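**Ulletti kitchen set: where we're at**

Quick one from the Irnville room, more next issue. We're at 134 usable episodes for the dishes task, target is 200. Table clearing is in, plate pickup is slowest by far. Thin rims, flat counter, not much to grab. Operators: please go slow on the lift, the model copies your hurry along with everthing else.

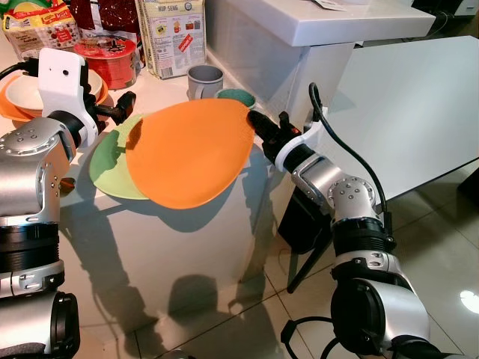 *Two-handed plate pickup, orange over green.*

Threw out 9 episodes this week. Mostly late starts, recording kicked in with the arms already moving. Wait for the tone!! Also mix up the layout between runs. Bowls, cups, cutlery, packages, move all of it. Ikdale got the same spot for the bowl in nearly every run last June and the policy fell apart on any other table. 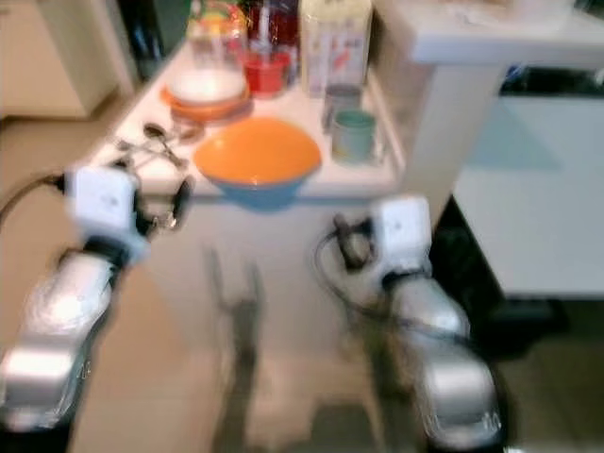 *Grippers just under the tabletop, big orange bowl out front.*

Labels: 2 people per episode from now on, same sheet as before. If you disagree leave both and flag it, dont average. Pană export is still broken for long runs so keep the raw files untill it's fixed. Open slots are on the board, evenings mostly.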